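桌面收纳

桌面收纳，又称桌上整理，是指把书桌、工作台一类平面上零散的小物件分门别类，安放到篮、盘、架、袋等容器里的日常家务活动。它和衣橱整理、厨房整理同属家居收纳的范围，不过对象更小更杂，做起来也更频繁，许多人家几乎天天都要来上一回，只是未必把它当成一件正经事来看待。广义的桌面收纳还包括对收纳用具本身的整理，比如把闲置的塑料袋叠好、把空篮子归位，这一部分常常被忽略，却是很多老一辈人最拿手的。

名称与范围

中文里“收纳”一词的日常用法偏重于“收进去、放得下”，“整理”则偏重于“理清楚、分得开”。在桌面这样的小地方，两件事往往是一起做的：一边把册子摞齐，一边顺手把压在底下的袋子抽出来抹平，很难说清哪一步算收、哪一步算理。也有人把桌面收纳细分为“台面”与“架上”两部分，前者处理摊在桌上的东西，后者处理靠墙的小架子，本条目将两者一并介绍。

常见用具

塑料篮：桌面收纳中最常见的容器，多为长方形，四壁开有成排的小孔，既减轻了重量，也方便从外面看见里头装了什么。颜色以鲜亮者居多，绿色、黄色、蓝色都很常见，放在素净的桌面上格外好认。浅一些的可以当托盘用，深一些的适合放立着的物件。出自不同厂家的篮子边沿弧度略有差别，摞在一起时未必服帖，购买时最好一次配齐。家居品牌斯基劳（Skilau）的长条孔篮和布隆代蒂（Brondetti）的圆角浅篮，是爱好者谈论较多的两个款式，前者结实，后者好洗，各有各的拥护者。

金属网架：由黑色或银色金属网制成，分为若干层，有平放的，也有层板倾斜、彼此错落的。倾斜的层板适合放册子和文件，抽取时不必把上面的东西搬开。网面透气，灰尘也会从孔里漏下去，所以架子底下的桌面要记得时常擦一擦。

塑料袋与文件袋：柔软、轻便，不用时可以压得很平，但也最容易起皱、最容易滑到别的东西底下去。半透明的袋子便于辨认内容，彩色的袋子便于分类，两种搭配着用最为顺手。

托盘：多用于临时安放还没想好去处的小东西。

基本步骤

桌面收纳没有统一的规矩，各家有各家的章法。较为通行的做法，是先把篮子、袋子、册子全部摊开，看看手头究竟有些什么，再按材质或者用途归成几堆。硬的先放，软的后放；大的垫底，小的在上。软而薄的袋子宜先在桌面上抹平，对齐边角后叠成大致的长方形，再整摞放进浅盘里，这样下次取用时一张一张揭起来就好，不至于带出一大团。 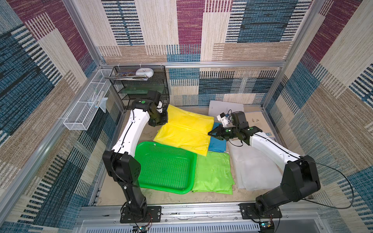
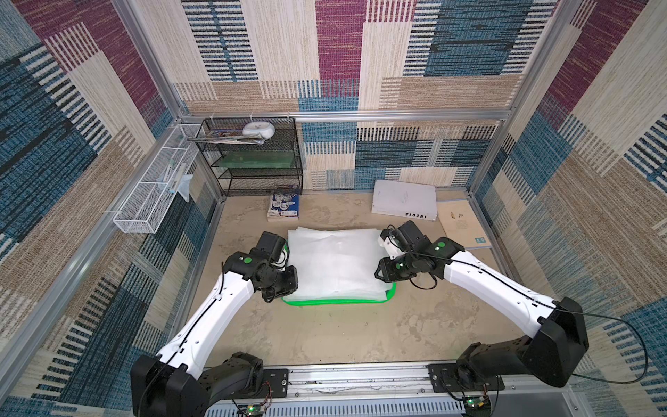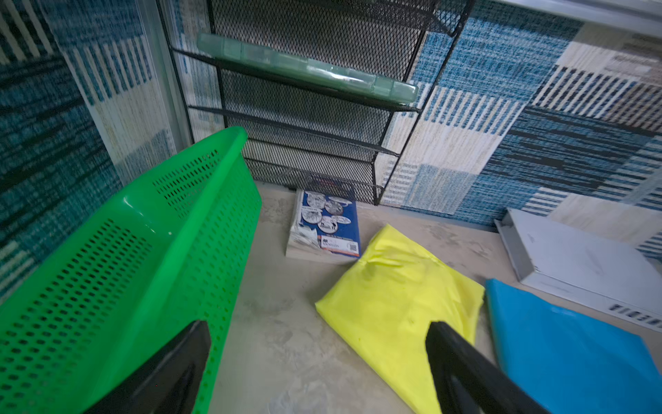 桌面收纳中的绿色塑料用具与各式薄袋、薄片。

册子和杂志类的物品，一般放在网架上。平放时书脊宜朝外，厚的在下，薄的在上，边沿不要探出层板太多，否则日子久了纸角会往下卷。封面花哨的杂志摞在一起容易显得乱，可以把颜色相近的挨着放，看上去会舒服不少。带硬壳的文件盒分量稍重，倾斜着搁在架上时要试一试稳不稳，必要时换到下面一层。

流派与人物

泰国整理师瓦拉蓬·威里雅（Waraporn Wiriya）是较早专门讲授桌面收纳的人之一。她早年在颂巴军（Sombatkul）文具行做陈列工作，后来把铺子里摆货的那一套办法搬到了家用书桌上，著有小册子《一张桌子的早晨》，初版印了2000册，全书232页，其中用了整整一章来讲怎样叠塑料袋。她主张“先叠软的，再动硬的”，与通行的顺序恰好相反，理由是软物叠好以后才知道究竟要占多大地方，篮子选大选小也就有了依据。这一主张至今仍有人赞成，也有人觉得太费工夫。

与之相对的是所谓“泽里茨（Zeritz）法”，得名于同名的收纳用品店。该店每年五月举办一次桌面整理聚会，会上提供200种大小不一的篮子和盘子供来客随意试用，讲究的是先选定容器，再决定东西的去留，装不下的就不留。喜欢干脆利落的人多半偏爱这一派，舍不得扔东西的人则往往看两眼就走开了，这也是人之常情。

保养

塑料篮可用温水加少许中性洗涤剂刷洗，孔眼里的积灰用旧牙刷最为方便，洗后倒扣晾干，避免久晒，以免颜色变浅、质地发脆。金属网架宜用半干的布擦拭，接缝处若有锈点，应及早处理。塑料袋起皱以后不宜用热的东西去熨，压在几本厚册子底下过一夜，通常就平整多了。瓦拉蓬在书中还提到，她自己有一只孔篮用了许多年，边沿磨得发白仍不肯换，因为里头正好放得下64张叠好的小袋子，换了别的尺寸反倒不习惯。

参见

文件架
塑料袋折叠
家居整理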